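Sorting Small Metal Parts: What We Tried and What We'd Change

Project report, group 3 – Hajar Fahmy, Tekle Weldu and me (Tadeo Leiva)

So our topic was storage for small fittings, and I picked it because the parts drawer in our workshop drove me crazy all through June. Nuts, washers, bushings, all in one heap! We wanted to know if a tray with little compartments really saves you time over a plain open one.

We worked on a long table with a light blue cover and marked our spots with yellow tape. The blue plastic tray has a grid of small square cells, and the steel one is shallow with round holes all over the bottom. The rule was one part per cell, and the steel tray was free for all.

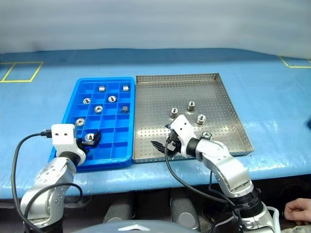
Hajar timed 10 rounds per tray while Tekle called out part names. I did the picking (badly at first – I kept mixing up the bushings and the short fittings). By the end I was 2 seconds faster per part with the blue tray, mostly on the hex nuts. Washers were a pain either way. They lie flat and my fingers are too big for the cells.

If we did it again, we'd label the rows and try deeper cells for the tall fittings. Our teacher, Ms. Hinojosa, also wants us to test with 100 parts, so Tekle is already digging through the drawer.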